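Puritz Bench Rules binder, second edition: worth the shelf space?

I've had the Puritz binder open on my bench since July, and I have opinions. If you haven't run into it, it's a ring binder of good practice rules for small shops that use robot arms for light work: taking computers apart, pulling drives, sorting parts, that sort of thing. You get the main book, a pack of wipe-clean check cards, and a set of colored tags for marking who has control of the arm. Mine came to 518 with the tags and shipping, and yes, I winced a little.

My shop is small. Two arms, one long table, and on most days me and Zübeyde Sezer trading off. We'd been getting by on habits and a sheet of paper taped to the wall, and then we took on a batch of old desktop cases with the drives still in them and the sheet of paper stopped being enough. So this is a review from someone who needed the thing to work, and soon.

First, the good stuff. The writing is plain! I've read my share of safety documents where you need three tries to find out what you're supposed to do with your hands. The Puritz people (the lead author is Sólveig Egilsson, and she clearly has spent time at a bench) just tell you. Stop the arm before you reach in. Tag it. Say out loud that you're reaching in. The person at the controls says it back. That's the whole of card 2 and we've used it every day.

The chapter on drive removal is the one I bought it for, and it's the best in the book. It asks you to write down a grip force limit for each kind of part before the arm ever touches one, and to test it on a scrap drive first. It wants the approach to be slow for the last stretch, with a pause before closing so a person can look and say yes or no. I thought the pause would drive me nuts. It did, for a week or so, and now I'd miss it – we've caught a bad angle more than once during that pause, usually a finger lined up to catch the cage and leave the drive where it is.

There's also a nice page on latches. Plastic drive cages come with every kind of clip you can imagine, and the rule is that the arm doesn't force a latch, ever. If it doesn't let go at the force you wrote down, a person does it by hand with the arm stopped. Zübeyde had been saying this for ages and was very pleased to see it in print. I've heard about it since.

Floor rules get four pages, which seemed like a lot until I read them. Cables run flat or they run overhead, stands get their feet marked with tape, and you walk the floor before you power up. We failed our own first walk pretty badly. I'm fine with admitting that.

Now the gripes.

The screw check is too much. The book wants every visible screw on the gripper looked at and marked with a paint pen before every shift. I like the paint pen idea (a line across the screw head and onto the link, so you can see if it's turned), but before every shift? We do the full check in the morning and a quick look at lunch. Orhun Öztürkmen, who runs a much bigger shop than mine with Kallell arms, told me he does the same and keeps the full check for after any bump. I'd love to see the third edition ease up there.

The log sheets are cramped. I have normal handwriting and I can't fit a part type, a force limit and a name on one line. We ended up drawing our own, and I'd suggest you do too.

And the section on data is thin. If you're pulling hard drives, you're handling somebody's files, and the book gives that half a page: keep a list, lock the bin. Okay, but who signs the list? What happens when a label can't be read? I'd happily trade the long chapter on paint colors for a proper answer. For now we use the Filip tracking sheet alongside it, and it does the job.

Last one. The tags are lovely and bright, but the clips are weak and I've lost a couple behind the table already. Zip ties fixed it.

We're at 1,265 drives since the binder arrived, and the new habits have stuck, even on the days when we're behind and grumpy. If you already have written rules that your people follow, you could skip this and just buy the check cards, which are sold separately. If you're where we were, with a sheet of paper on the wall, get the whole thing.

Four out of five from me. The missing star is for the log sheets, mostly.
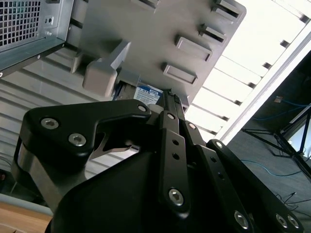
Oh, and if you do order, ask for the cards in the larger size. The small ones are hard to read from the far end of the table, and swapping them later meant paying for shipping twice.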